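Section 5: Setting Up the Sorting Table

Ement Table Sorter – Set-up Guide for Canteen and Kitchen Teams

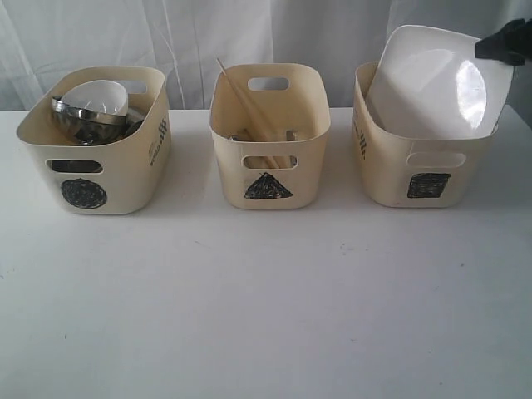

Fig. 5.1 Circle, triangle and square bins in use, with a square plate at the right-hand bin.

By the time you reach this section the arm should be bolted down, powered up and through its first self-check (Section 4). What's left is the part most kitchens enjoy: giving it a proper place to work and teaching it where your crockery goes. Set aside a quiet hour for it, ideally after the lunch rush, and get the people who normally clear and sort to do the set-up themselves. They know which dishes cause bother, and the sorter will be all the better for it!

5.1 What you need

Three open bins of the same size
One thick black marker
A plain white cloth for the backdrop
Clean, dry samples of everything you want sorted

5.2 Preparing the table

1. Wipe the tabletop and let it dry. Small specks and smudges do no harm, but crumbs and puddles do.

2. Hang the cloth behind the table so that it reaches down to the back edge. Creases are fine. Patterns are not.

3. Clear away anything that isn't part of the job – cloths, mugs, order pads, phones.

Note: Glossy plates throw back light. If a lamp sits directly over the bins, move it or switch it off before you go on to 5.4. Soft, even light from the front works best.

5.3 Marking and placing the bins

1. Draw one shape on the front of each bin and fill it in. Use a circle, a triangle and a square. Neatness doesn't matter much, and visible scribble strokes read perfectly well, but the outline should be clear from across the table.

2. Stand the bins in a row towards the back of the table, with circle on the left, triangle in the middle and square on the right. Leave a gap between them wide enough for your hand.

3. Check that every shape faces the front. The outer bins may be turned a little and the sorter will still read them.

4. On the panel, choose Bins, then Find. Three shapes appear on the display in the same order as on the table. Press Keep.

If a shape is missing, go over it again with the marker and repeat step 4. In the trial kitchen at Mahawong the culprit was nearly always a handle hole, because someone had drawn the shape too close to it. Draw low on the bin.

5.4 Teaching the items

The standard pattern is round things to the circle, long thin things to the triangle, and square things to the square. So bowls go left, chopsticks and other utensils go in the middle, and square plates go right. You can change this later (Section 7), but please run the standard pattern for your first week.

1. Choose Items, then Teach.

2. Place one sample on the clear front part of the table and press Look.

3. Touch the shape on the display that matches its bin.

4. Press Try. The arm picks up the sample and takes it to the bin. Watch the whole movement.

5. Repeat for each kind of item. The memory holds 200 kinds, so there's plenty of room for odd saucers and the good serving dishes.

Note: Teach steel and ceramic bowls separately, even when they are the same shape. They may share a bin.

CAUTION: Keep hands out of the bins while the arm is moving. To take something out, press Pause and wait for the steady amber light.

CAUTION: Do not teach knives, skewers or chipped crockery. These stay with your team.

5.5 Sharing the work

The sorter takes on the reaching and placing, over and over, and that changes the shape of a shift. Somebody still has to scrape, rinse, check for chips and swap full bins for empty ones. At our Nomuvholm site, where 42 people share the kitchen rota, the team now changes over at the table every two hours and spends the freed time on prep. Several of them have become very good at teaching new items, and we love seeing that.

Talk the new rota through before the first live shift. Agree these points and write them on the wall card:

Who may press Pause (we recommend everyone)
Who swaps the bins, and when
Who teaches new items
Where chipped or doubtful pieces go

At Torneck the evening crew asked for a slower speed so they could work alongside the arm more comfortably. It's a good setting and you'll find it under Pace. Start at 2 out of 5 and go up only when the people next to it are happy.

5.6 Before the first live shift

1. Empty all three bins and put them back in their places.

2. Run Find once more.

3. Sort one mixed tray with two team members watching.

4. Correct any wrong placement with Teach, then run the same tray again.

The panel asks for a gripper pad check after 2000 picks. Section 6 covers the pads and how to change them.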